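Tollia hand tools – gallery of the finger pad problem

Published 2019-07-19

On this page we collect what we learned from a fault in our hand-held grippers. The tools are used by our operators in ordinary homes, mostly for bedding and clothes, and the recordings are later used to teach the arms at our Dusow site. For several months the tools worked without big trouble. Then the operators began to report that blankets were slipping out of the fingers in the middle of a fold, and we had to stop and look for the cause.

In total we checked 1,781 recordings from the bedding tasks. In 115 of them the cloth was lost at least once during the fold. We had expected to find a mistake in the way the operators moved the tool, and we spent the first week on this idea. It was the wrong idea. The same people, with the same movements, had very few slips on the tools which came from the older delivery.

The difference was in the pivot joints. On 8 tools the screws on one side had become a little loose, so this finger closed later than the other one. With a hard object, such as a cup or a box, you do not notice it. With a thick blanket the late finger pushes the cloth away before it can hold it. The pads also suffered, as they no longer met flat and the pattern on them was worn at one corner first.

Bedding is the hardest work for the joints. A quilted blanket is heavy, it pulls to the side when it is lifted, and the operator squeezes the handle more than is needed.

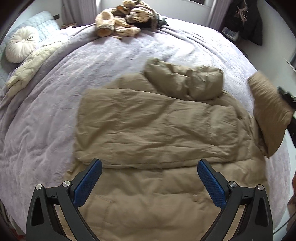

Open gripper over the near edge of a tan comforter. The blue pads face each other across the gap, and the silver screw heads are at the pivot joints.

The screws were supplied by Forano together with the linkage arms. They are the correct size and we have no complaint about them. The fault was on our side: the assembly sheet gave a tightening value for the handle, but for the finger joints it said only "tighten well". Every person understands this in a different way. The new sheet gives a value for each joint and asks for a second check after the first day of use.

There was also a small safety matter. One operator got the skin of a finger pinched between the arms while he was trying to push a loose screw back with his thumb, with the trigger still pressed. It was a light injury, but we wrote a rule from it – release the trigger and put the tool down before you touch the joints.

What we do now:
Before each session, close the gripper on a strip of paper and pull. If the paper comes out easily on one side, do not use the tool.
Change both pads together, also when only one is worn.
Write the tool number on the session form. In December we had 3 forms without it, and these recordings could not be connected with any tool.

The repaired tools went back to the operators after a test in the Stojanović workshop. We are still looking at the older recordings, and those with a lost grip are kept in a separate folder with a note. More pictures will be added to this gallery when the pad wear test is finished.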